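Home Life | Rooms | Making Do | Recipes | Subscribe

We use cookies to remember what you like reading. Accept | Manage settings

Confessions of a coffee table

By Rhea Gatchalian
16/11/2023

I have a weakness for furniture that shows everything. Give me a nice matt surface that hides a week of crumbs and I'll walk straight past it to the dark, shiny, reddish-brown thing that mirrors the sofa (and the biscuit wrapper, and the bottle somebody finished on Sunday night and left lying on its side).

It all began with a saleroom in Odimmont, where I paid 49 pounds for a table I hadn't measured. My friend Tibor Bodnár helped me get it home and asked where I was planning to put my knees. Fair question! 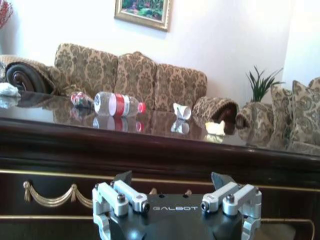

Anyway, I love a bit of gold trim. Swags, tassels, tiny knobs, the lot. Plain furniture makes me feel I ought to be plainer myself, and I've given up on that. The trouble with grand furniture is that litter looks so much worse on it. A tissue on a pine table is just a tissue, but put it on a gleaming top and you get its reflection thrown in for free.

So I've become a 10-minute tidier. Kettle on, bin in, off we go. I used to ferry things to the kitchen one fistful at a time, dropping half of them on the rug, until Tibor told me to bring the bin to the mess. A small black one with a liner folded over the rim does nicely. Park it by the corner of the table and you hardly have to take a step.

Paper and tissues go first, then the little wrappers, which always creep off to the far side. Bottles I keep back for the recycling. Only when the top is clear do I let myself near it with a cloth, or I end up polishing in circles round a sweet paper.
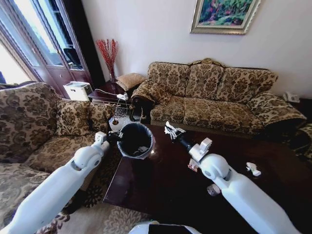
And then there's the sofa

Damask, my loves. Beige and brown, flowery, scalloped along the back if you can find it, with armchairs to match. A busy pattern forgives nearly anything, so it's the perfect partner for a table that forgives nothing. I do put a throw over the arm where the tea goes, and it gets a good shake outdoors every January whether it needs it or not (it needs it).

2 comments | Share this article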